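Simulation Engineer, Gripper Comparison (12-month contract)
Mekdale, Manipulation Group

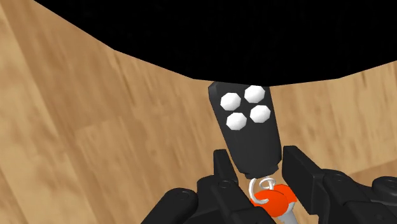
Wrist view from the simulator: key fob and key between the gripper fingers.

Mekdale compares parallel grippers, wrist cameras and low-level controllers for companies that handle small mixed parts. Most of the comparison is now done in simulation first, and a reduced set of trials is then repeated on hardware. We need one engineer to own the simulation side of this work, starting in November.

The object set is called Saken. It consists of small household and pocket items, many of them with hinged, hanging or linked parts. Keys on rings are among the hardest items for the contact solver. Results on rigid blocks transfer well to the bench. Results on linked objects do not yet, and closing that gap is the main task of the contract.

Duties

Maintain the Saken object models, including collision meshes, mass properties and joint limits.
Run paired trials of two finger geometries under position control and force control. A standard batch is 500 grasps per object per controller.
Tune friction and contact stiffness against bench measurements supplied by Dewanti Pillai.
Render wrist-camera views at 30 frames per second and check them against the calibrated camera model. Occlusion by the gripper body must be reproduced, including any dark mass that covers the upper area of the view.
Log failed grasps by type (slip, missed closure, finger collision, solver error) and write a short report after each batch.
Review the bench protocol with Khairul Wibisono before each hardware run.

Required

A degree in mechanical engineering, robotics, computer science or a related field, or equivalent work experience.
Working Python and enough C++ to read and patch a physics plugin.
Practical experience with at least one rigid-body simulator.
Understanding of contact models, joint constraints and time-step effects.
Ability to design a comparison in which only one variable changes.

Useful

Experience with camera calibration or with impedance control.
Mesh cleanup and convex decomposition.
Prior work with a hardware test bench.

Conditions

Full time, 12 months, with a possible extension of six months. Three days per week on site; the remainder may be remote. The compute cluster allows nearly 1000 parallel environments, shared with one other project. The post reports to Larasati Liew. Travel is limited to two visits to the Pattinasarany test hall.

How to apply

Send a resume and one page describing a simulation result that did not match hardware, and how you traced the difference. Code samples are accepted but not required. Do not send video. Quote reference 479 in the subject line and address the application to Sivaprasad Bangera, Mekdale Recruitment.

Shortlisted applicants receive a small take-home exercise with one object model and a controller script. It should take no more than three hours. The interview lasts one hour and includes a discussion of the exercise.

Applications are reviewed as they arrive. The position stays listed until filled.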